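3.2 Fingers and linkage

The second version of the Stavetti hand was built in May on a shared bench at Uvstead, where the drill press is good and the vise is mostly a rumor. Kwame Kpodo cut the linkage arms twice, the first set having been drilled to a drawing that Chih-ming Poon had already replaced. We kept the wrong set as spacers.

The design follows the usual parallel-jaw arrangement, with one departure. Each blue finger carries a fine diamond texture on its gripping face and sits in a black outer bracket, so a worn finger can be swapped without taking the linkage apart. Smooth fingers were tried first and dropped shirts with great consistency. The complete hand costs us 502 dollars in parts, a figure that excludes the coffee and the first motor.

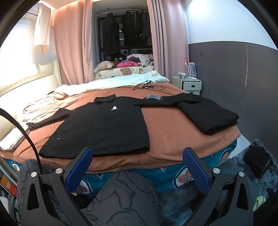 3.3 Household trials

Figure 2. The hand-held gripper above a bed, with a black button-up shirt laid flat on the duvet and a folded black garment to its right.

Bench tests on squares of cotton told us a great deal about squares of cotton. We therefore moved the work to bedrooms, where a black shirt on a rust-orange duvet is about as kind a contrast as one can hope for and a black garment folded on itself is much less so. Layers that a person separates with a thumbnail read as a single dark slab.

We logged 1280 grasps on clothing, of which 738 lifted one layer only. Collars and cuffs did best. Plackets did worst – the fingers tend to close on a button and treat it as the whole shirt. The cable was a steady nuisance on wide beds, and the operator soon learned to approach from the side that left it slack. Grasps ended by a snagged cable are counted as failures, over one author's objections.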